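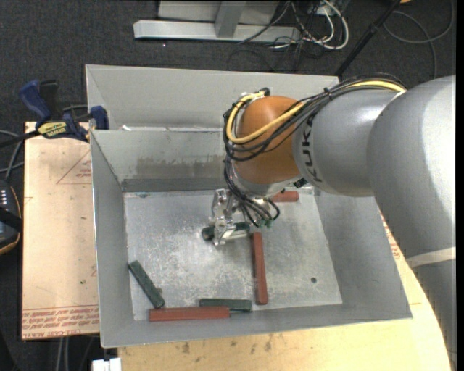 Yvonne Kettle writes that she has typed on the same Flakberg keyboard for longer than she has owned her car, and she wants to know whether she can swap the switches herself or whether she ought to give up and buy the Grinden that everyone in the group keeps going on about. She adds that her space bar has begun to squeak, and that her family has noticed!

Well, Yvonne, you're in good company, and I'm so glad you wrote, as I've been meaning to get to this since June. The older Flakberg boards have their switches soldered in, so you would need an iron, a solder sucker and a free weekend (mine took two evenings and a good deal of muttering). A full-size board has over 100 of them, and every one has two little joints to clean out before it will come loose. If you've never soldered before, please practice on something you don't love first.

The Grinden is much kinder in that way. You pull the old switch straight up with the little tool, check that the pins on the new one are nice and straight, and press it in. I did the whole board at the kitchen table while the soup was on, and only bent one pin. I put in Enriquez switches, the 60 gram ones, which are a touch heavy if you are coming from a laptop but lovely once your fingers get used to them. My nephew prefers the Clilludell ones for his games and says mine feel like typing in oatmeal, so do try a few before you spend your money.

As for the squeak, I'd start there before doing anything else. Ease the space bar off gently, wipe the wire underneath, and put a tiny dab of grease at each end where it meets the plastic. Tiny, mind you! I used far too much the first time and had to clean it all out again with cotton swabs.

I'll have the switch sampler with me at the swap table on July 21, 2018, so come and press a few, and bring the Flakberg along if it isn't too heavy to carry.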